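Why the House Always Wins (Even When You Get Lucky)

Hi, I'm Remedios! Last week my niece saw a betting ad during the footy and asked me, "If people can win, how does the company make any money?" Great question, and it deserves a proper answer.

Let's use a coin. Heads or tails, the chances are the same. If I were being completely fair and you bet me $2 on heads, I'd give you $4 back when you won (your own $2, plus $2 of mine). Play for ages and we'd both end up pretty close to where we started.

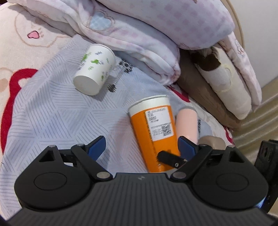

Now let's make me a bit sneaky. When you win, I only hand back $3.80. Doesn't sound like much, does it? You might not even notice! But say there are 2,000 bets of $2 each. That's $4,000 coming in to me. If half of them win, I pay out $3,800, so I get to keep $200. I didn't cheat and I didn't need any luck.

That little slice has a name: the margin. Sometimes people call it the house edge, and the "house" just means whoever is running the game. It's tucked inside the prices, which are called odds.

So can one person win? Sure, on one bet, or even on a few in a row. The longer they keep going, though, the more that slice nibbles away at their money.

Try it at home with buttons and a coin. Someone plays the house and keeps a button back every so often when the other player wins. Watch whose pile grows! And remember, real betting is for adults only.

More for curious kids
What are the odds? Dice explained
Why lotto numbers don't have a memory
What does a bookmaker do all day?
Ask Oranuch: is a raffle gambling?

We use cookies to remember your settings. Accept / Manage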